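When the news comes for a family, please knock softly

by Bianka Fodor
April 4, 2018
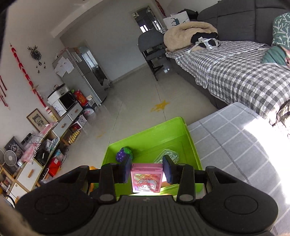
My neighbour Sándor Bakos lost his younger brother in August. The brother was killed by a car on the Suller road, near the Skurkwood turnoff, and the driver did not stop. Before the police had come to the house, Sándor already knew. He had seen the colour of the ute in a photograph that a stranger put on the Jundivetti community page. Under the photograph there were 41 comments, and one of them asked if anybody knew who the poor bloke was.

I have lived in this country for over 200 months, as my husband likes to count it, and I still write English slowly, with a dictionary near my hand. Maybe for this reason I notice how fast other people write. A person is lying on the road, and five minutes later there are already opinions about his speed, his tyres and whether he had been drinking. He had not been drinking. The one who wrote it took the comment away after 2 days and did not say sorry.

I don't think the people on the page are cruel. Many of them brought food to the family afterwards, and I know that at least one of the worst comments was written by a woman who cried at the funeral. She was worried, she wanted to know, and the telephone was in her hand. I understand it. When I hear a siren I also go to the window.

But I would like to ask for some patience. The police need time to find the right door and the right words. In the town where I was born, bad news was carried by the priest or by the doctor, and children were sent to play in the yard when he came up the path. It was terrible, of course. Still, there was a face, and somebody stayed to make the tea. Sándor was alone in his kitchen with a screen.

The newspapers have a part in this too. The regional paper took the photograph from the page and printed it the next morning, with the number plate covered but the rest quite clear. I wrote to the editor, Mr Orbán, and he answered me politely that the picture was already public. I have thought about this answer many times. A thing can be public and it can still be wrong to print it bigger – and on page five, beside the football.

What I ask is small. If you pass an accident, help if you can, call the ambulance, and give what you saw to the police, who are still looking for that driver. Leave your photographs in your pocket until the family has been told. The page could hold back such posts for one day. I have offered to help with the checking, and I am waiting for a reply.

Sándor does not look at the page any more. He asked me to write that his brother was a careful driver, and that he was on his way to work.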